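November, late, kitchen

Up at 5 again. Heating off, fingers like sticks. Coffee from the Papadakis place on the corner becuase ours ran out and I forgot to write it on the list. Also forgot the list.

Rye day four. Smells right at last, sour apples and a bit of wet dog. Fed it before work, equal parts, warm water. Left it on top of the fridge. Switched to the Bresamo flour this week, the dark one, and it drinks water like crazy. Had to add two more spoonfuls and it was still stiff. Yesterday's loaf was a brick anyway. Ate it. Toasted, lots of butter, fine.

Work was work. Bus late both ways. 13 minutes standing in the rain next to a man eating sardines out of the can. Read half a chapter, couldn't tell you what happened in it. Answered the landlord about the window. He'll "look into it." Same words as last month.

Dug out the old bread notebook after dinner. The 44 percent rye one had a star next to it and no oven temperature. Thanks, me. Going to guess 450 and drop it after the first fifteen minutes. Salt was written down twice with two different numbers, going with the smaller.
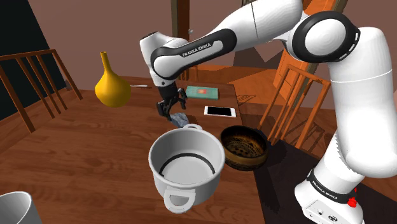
Later, almost 11

Dough is mixed. Sticky, gray, ugly. Hands still have it between the fingers, and now so does this pen. Used the big Levum bowl, the one with the chip, put a plate on top. No kneading, just folded it over itself a few times and walked away. Will it rise overnight in a kitchen this cold? Moved it next to the water heater. Moved it back, too warm. Moved it again.

Electric bill came, didn't open it. Sister's birthday card still not mailed, need stamps, need to find her new zip code. Dentist!! call in the morning before they get busy.

Knee is better. Skipped the walk though. Maybe tomorrow if it's dry, up to the reservoir and home by the feed store, see if they have caraway. They had it last winter, little paper bags next to the Urus dog biscuits.

Alarm set for 5:30. Oven on first, then shower. Bed.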